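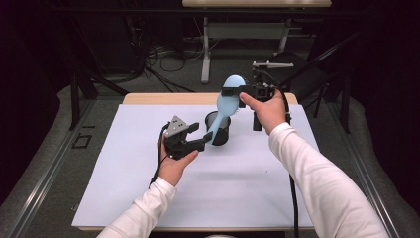
Acta de la reunión de seguimiento — puesto de pinzas manuales, proyecto Dustosano
Septiembre, 9:40

Asistentes: Syafiqah Mandagi (preside), Åsmund Lunde, Khanyisile Zwane, Sixten Grønli (acta).
Excusa su ausencia: Trygve Aasen.

1. Fallo de la pinza izquierda
Lunde informa de cierres espontáneos de la pinza izquierda en la tarea de cepillo y vaso. El registro muestra pérdidas de señal de hasta 2000 ms; al recuperarse la conexión, el controlador ejecuta la última consigna guardada. En uno de los cierres Zwane sufrió un pellizco en el índice, sin lesión.

2. Causa
Se reproduce al doblar el cable junto al conector. Con el cable de repuesto, 100 ciclos sin fallo. Mandagi considera que el cable explica la pérdida de señal, pero no justifica el cierre: el firmware Caster debe pasar a reposo a los 40 ms sin señal.

3. Acuerdos
— Sustituir los 2 cables y fijarlos a la empuñadura. Lunde.
— Modificar el tiempo de espera y repetir el ensayo. Grønli.
— Consultar a Fludeten el límite de fuerza. Aasen.
— Tarea suspendida hasta el visto bueno de Zwane.

4. Ruegos y preguntas
Ninguno. Se levanta la sesión a las 10:15.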